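February, cabinet notes, 15:05

Bay 4 again, and what a treat to have the whole row of lamps lit on the left door! Yellow, green, red, each with its little label plate. I redid the lamp list in the Hirby binder so it goes left to right like the door does – the old one ran backward and drove Bram Dewulf nuts.

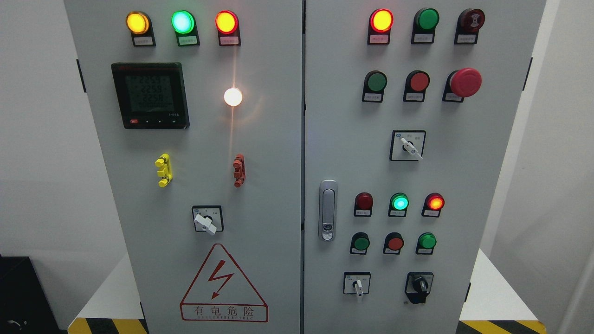 Still to do: translate the label plates (Ginevra has offered, bless her) and add a line to the log sheet for the meter. I want a reading every shift for 2 weeks. Drawing 505 shows the selector switch too high up, so I marked it in pencil. I love this door layout – so easy to read from across the shop. Ask Prodix for a clean print.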